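Pokness Community Help
Mobile Applications and Notifications

Stopping recipe video notifications from Cliso on an Android phone

Posted by Norbert Vrabec

I should be grateful for guidance on the Cliso application, which I use to follow a number of cookery channels. Since the November update, the telephone has received a notification each time any followed channel publishes a video, including short clips. Yesterday there were 77 before lunch.

I have opened the settings within Cliso and switched off "Channel alerts". The notifications continue. I do not wish to remove the application, as my saved list holds 329 videos and I am not certain that it would be kept. The handset is a Hokine running the version of Android with which it was supplied.

Is there a means of stopping these notices while keeping the alerts for live broadcasts?

Sheldon Melnyk

The setting described above governs only the channels followed after it has been changed. Channels already on the list keep their earlier setting, and these must be altered in the telephone itself.

Please proceed as follows. Open the Android Settings, select Apps, then Cliso, then Notifications. A list of categories will be displayed. Switch off "New uploads" and "Short clips", and leave "Live broadcasts" switched on. Close Cliso fully and open it again.
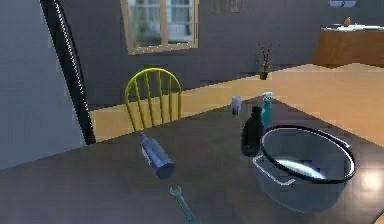
If the categories do not appear, the application has not yet registered them with the telephone. In that case, clear the cache (the cache only, and not the data), restart the handset and return to the same page. Clearing the data will sign the user out and remove any downloaded videos.

The saved list is held with the account and is not affected by either step. Accounts may hold up to 3000 saved videos, so the present list is well within the limit.

Tapsell user

Same problem on mine. I just turned all of them off and check it in the evening.

Norbert Vrabec

I am obliged to Mr Melnyk. The categories were absent at first but were displayed once the cache had been cleared. I had 3 further notices while the handset was restarting and have received none since. The live broadcast alert has yet to be tested.

Contact the moderators | © Pokness Community Help | Back to top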